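Can a Machine Empty the Bin? Project Report, Group 8

Our question was whether a robot arm can take over a chore that people in shops and homes do without thinking, which is picking mixed items out of a container and sorting them. We visited Romodier, a small parts supplier, and asked Begoñe Aguirre what she would hand over first. She said bin emptying, and after that folding the packing cloths.

Folding was too hard for us. We stayed with the bin and used wooden blocks in place of parts.

Method

Each run began with a person dropping the blocks into the bin. The arm had to lift them out one at a time and sort them by color. We did 200 picks over 15 sessions. A pick failed if the block slipped or if the gripper closed on nothing.

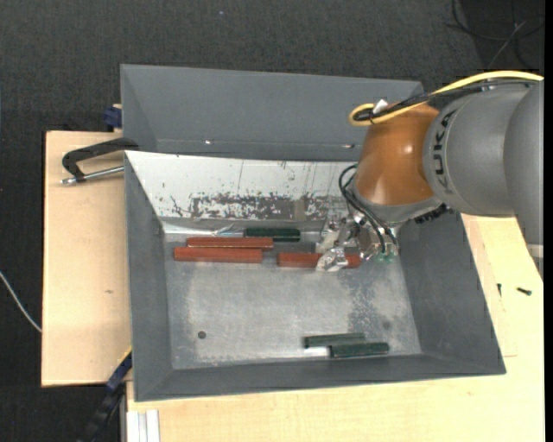

Crabtree, November

Red-brown and green blocks lie on the metal floor of the bin, with the gripper over one of the red-brown ones. Two others of that color are close together near the back wall — we called this a pair, and pairs gave us the most trouble. The fingers need space on both sides of a block.

Begoñe watched 2 sessions and said a new employee would be faster by lunch on Tuesday. We agree for now. Single blocks in the open are a job the arm can do, but someone still has to stand by for the pairs.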